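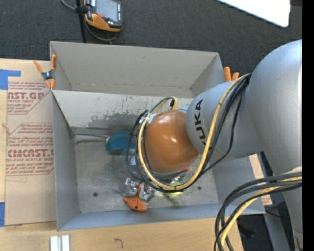

Sorting and Storage Bins: Progress Report
Prepared for the Hulport Fund by Ikechukwu Lawal
Friday, April 28, 2023

Work since the last report

The bins at the Vila site have now been through their first full check. We looked at the walls, the floors and the seams, and wrote up each bin on its own sheet. The gray two-section bins get the hardest use and were done first.

Paint wear is the most common finding. It shows mainly on the sloping wall between the two sections, along with thin scratches and dark scuffing. The floors are scratched too, but we found nothing sharp enough to damage the items stored in them.

Dirt in the seam at the foot of the sloping wall is harder to deal with. A cloth doesn't reach it and the brushes we had were too wide. We bought narrow nylon brushes in March and the results have been mixed — fresh dirt comes out, older grime mostly stays. Sani, who supply our cleaning products, have sent a stronger degreaser. We will try it on one bin before using it on the rest.

Contents

We have cut down what goes into the front sections. Small mixed items were piling up against the wall and were slow to find again. The limit is now 30 items per bin, and anything beyond that goes to the shelves. Staff on the late shift were not told about this in time, so the first week's sheets are not reliable and have been left out of our records.

Spending

We have used 40 percent of the cleaning and repair budget. Most of that went on brushes, degreaser and staff hours. Repainting has not started. Taneto quoted for the dividing walls only, and we have asked them to quote again with the floors included.

Problems

The wash area was closed for 2 days because of a blocked drain. Two bins have had their second cleaning moved back as a result.

Next steps

Test the degreaser and record the result.
Get the new quote from Taneto and send it to you for approval.
Finish the second cleaning at Vila.
Begin repainting in July if the quote is approved.

The item sheets and receipts are available on request.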